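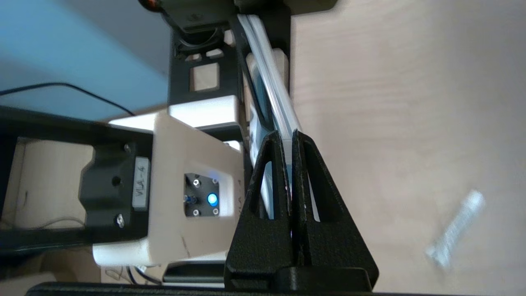 Something translucent and plastic-looking with a light blue panel, held at a diagonal.

Progress report to the Fernandes Fund, 06/01/2023
Trenasbridge Seed Library and Growing Room

Dear Thenmozhi,

Thank you for your patience while we got the spring numbers together, and thank you again for coming out to see us in March, when the parking lot was mostly mud and the heating was having one of its days. It meant a lot to everyone that you stayed for soup.

The seed library now has 168 members, and 109 of those joined after your second payment came through. We gave out 700 packets over the spring. Beans and squash went first, as they do every year, and we ran out of the Hakness pole bean before the end of the season, so we have asked our growers to set aside a longer row for seed this summer. Lettuce was slower. I think people still feel they can buy lettuce seed anywhere, and they are right, but the old butterhead that the Trovska allotments passed on to us is such a lovely thing that I keep putting a packet in people's hands anyway.

The evening classes have been the nicest surprise. We planned for six and ended up running nine, mostly on starting seeds indoors, with one on saving tomato seed that went on so long we had to be asked to leave the building. Several people who came as beginners in the winter are now growing for the library themselves.

Not everything has gone to plan. Germination testing is behind — we had hoped to test every donated batch before it went out, and we managed that for the beans, peas and tomatoes but only part of the flowers. A few members told us their larkspur never came up, and we have pulled the rest of that batch. Si-woo Jeon has drawn up a simple testing schedule for the fall, and we would like to move a little of the unspent printing money over to pay for the extra hours. Could you let us know if that is all right with you, or if you need a separate letter?

Over the summer we will be visiting our growers, labeling rows and drying whatever is ready early. The carrots are in their second year and flowering now, taller than I expected, and they have to be kept well away from the wild ones along the fence. You would be very welcome to come and see them — the lot is dry now, I promise.

With warm thanks from all of us at Trenasbridge

Recent reports and news
Winter report to the Fernandes Fund
How to return seed to the library
Growing the Hakness pole bean
Class notes: saving tomato seed
Visiting the Trovska allotments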